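Sunday, August 4, 2024. Ok, Custari thread. A few of you asked, and the trial licence runs out soon, so getting it down while I'm still annoyed and pleased in the right places.

---

What it is: grasp planning from Tellonov, sold as a subscription. You bring the arm, the gripper, the bin and the camera. They bring software and a calibration kit in a box. $787 a month on the small plan. Two-year term if you want phone support, which, grr.

---

Bias check — I paid for the trial myself. No discount. They don't know I'm writing this (they might now, hi).

---

Unboxing: calibration target, a bracket that didn't fit my mount, a USB key, and a printed manual. 39 pages. Good manual! Diagrams done by someone who's held a hex key. The bracket went straight in the drawer and I used my own.

---

Install was painless till the licence server. It wants to phone home on first boot and our shop network does not like things phoning home. Lost a morning to that. Fixed with a phone hotspot, very glamorous.

---

Calibration: do it twice. First pass said it was fine, second pass also said it was fine, but the numbers were better and so were the grabs. No idea why. Manual doesn't mention a second pass. I've told support.

---

Compared with the Böttcher package I ran in February: Böttcher wants a model of every part before it'll look at it. Lovely if you make parts. Useless for mixed junk, which is what I care about. Custari needs no models at all. Points it at the pile and goes. (Point it. You know what I meant.)

---

Speaking of mixed junk, my test bin isn't kind. Soft stuff, shiny stuff, see-through stuff. If you demo on wooden cubes everything looks like a miracle.

---

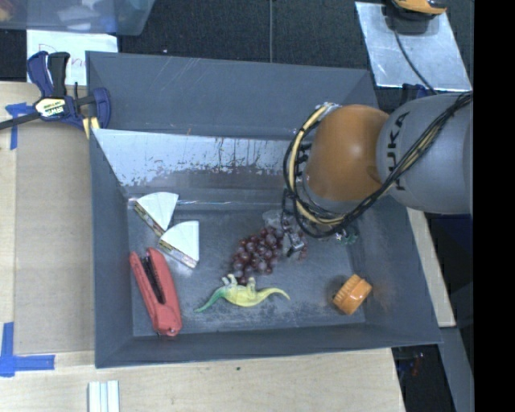 Gripper over the right end of the grapes. Dinosaur on its side just below.

---

Grapes first because they're horrible. Glossy, lumpy, and some of them you can sort of see through. Custari treats the whole bunch as a single thing, mostly. Sometimes it gets fixated on one grape and tries to take it like a marble. Slider called "cluster bias" helps. Default's too low imo.

---

Dinosaur: great. Goes for the middle of the body nearly every time and leaves the neck alone. Best result of the lot and I didn't tune a thing.

---

Toy sandwiches: ok on their own, worse when they're close together. It'll suggest a grasp right across the gap between the two. There's a "separate neighbours" option that nudges them apart first. Slow, but it works, and kinda satisfying to watch.

---

Red stapler: it keeps wanting the joined end. Heavy at that end so fair enough, but with the thing lying open it swings when you lift. Would love a way to say "not there". Apparently on the roadmap. Everything's on the roadmap.

---

Clear plastic: no. Just no. If it's colourless the depth image is mush and Custari either ignores it or dives at the bin floor beside it. Tellonov's website says "handles transparent packaging". It says it in fairly large type. I'd take that line down if I were them.

---

Tinted plastic with a bit of shine does better. Green was passable. So it's a matter of degree, but don't buy it for clear clamshells.

---

Bin matters more than I expected. Dark grey with scuffs on the floor, and the scuffs don't bother it a bit. Reflections off shiny surfaces near the back wall do. Mask them out in the workspace editor. Ten minute job, should've done it on day one.

---

And clamp your bin. Please. Mine's held with an Irwin bar clamp on the rim. A bin that creeps a few millimetres will make any planner look stupid and you'll blame the software, like I did for a whole arvo.

---

Cable management is on you too. The planner knows the arm and the gripper, it does NOT know about your cable loop. You can add a padding volume around the wrist by hand. It then gets shy about corners. Trade-off, pick your poison.

---

Running it with a Kuka arm by the way, as someone always asks. Connector worked out of the box for me. Can't speak for other brands and I won't pretend to.

---

Interface: decent. Heat map over the camera view showing where it'd grab, with a score. My favourite bit. When it's wrong you can at least see what it was thinking. Colours are unreadable under the shop lights though, and there's no dark theme, or light theme, whichever one it hasn't got.

---

Logging is weak. You get a CSV per day and column names that change between versions. Two updates landed during my trial and both broke my script. Pls stop renaming columns.

---

Support: they answer from the Trosberg office, so time zones are rough from Adelaide. I'd send a question at lunch and get a reply overnight. Replies were good, real people who'd read the question. Once got a patched config file back, no charge, no ticket dance.

---

Training service: they'll tune it on your own items for a fee, remote. Didn't try it. The quote had a line called "onboarding alignment" that I couldn't get a straight answer on. If anyone's had it done, reply and tell me what it is.

---

Who's it for: small shops with a changing mix of stuff and someone on site who doesn't mind fiddling with sliders. Labs too. If your line makes the same part all year, get Böttcher, it's quicker per pick once it's set up.

---

Who should skip: anything clear, anything where cycle time is the whole point, anyone who can't stomach a subscription. I'm half in that last group tbh.

---

Am I keeping it? Month to month, yes, for now. Not signing the two-year thing until the logging's sorted and they've added the "not there" zones.

---

Settings I landed on, for the copy-pasters:

- cluster bias: high
- separate neighbours: on, only if things are touching or close to it
- wrist padding: on
- retry same spot: OFF (it will sulk at one grape forever)

---

Questions below, I'll get to them after dinner. Not doing video, don't ask, the shop's a tip.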